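# Marker cube tracking drops out when I turn the handheld device – camera or controller?

**Mounir Abou Zeid**, 10/11/2021

I'm comparing two ways of recording hand motion for cloth folding before we commit to an arm. Option one is a tracked cube covered in square markers, watched by one fixed camera. Option two is reading joint angles straight from a Pimau arm moved by hand.
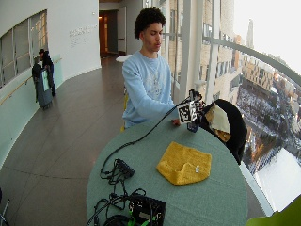 The cube is easier to move and people learn it faster. The trouble is the pose estimate. With one face toward the camera, position is fine but orientation flips between two solutions. When I roll my wrist past a certain point the track is lost completely and comes back 5 frames later. The camera runs at 60 fps, exposure on auto. The controller is a Chacko box logging over the same USB hub.

Is this a limit of the markers, or should I be looking at the controller first?

---

**Ilham Bennani**

The flip is the usual planar ambiguity. A single square marker seen nearly head-on has two poses that fit the corners almost equally well, and noise decides which one you get. Solve for the whole cube as one rigid body instead of picking the best face. That needs at least two faces in view, so move the camera up and to one side until you normally see a corner of the cube.

The dropout is a different fault. Turn auto exposure off. Indoors near big windows the camera picks a shutter time for the room, and the marker edges smear as soon as the wrist moves. Set 1,000 microseconds or shorter, raise the gain, and accept a grainy picture. Corner detection copes with grain much better than with blur.

Also check your cube model. If the face offsets were typed in from the drawing, measure them again on the printed part. Ours was off enough to make the pose jump at every face change.

---

**Vilém Kuruc**

Would just use the arm. No tracking problems.

---

**Hatem El Sherbiny**

The arm has its own problems. I tried both on towels and the hand-guided arm gave clean angles but slow, stiff motion – people fight the friction in the wrist joint and stop folding naturally.

On the controller: log the camera timestamp and the controller timestamp side by side for 2,000 frames and plot the difference. A steady offset can be subtracted. If it jumps at the same moments the track is lost, the hub is dropping frames and no change to the markers will help. Put the camera on its own port and repeat the test before you change anything else.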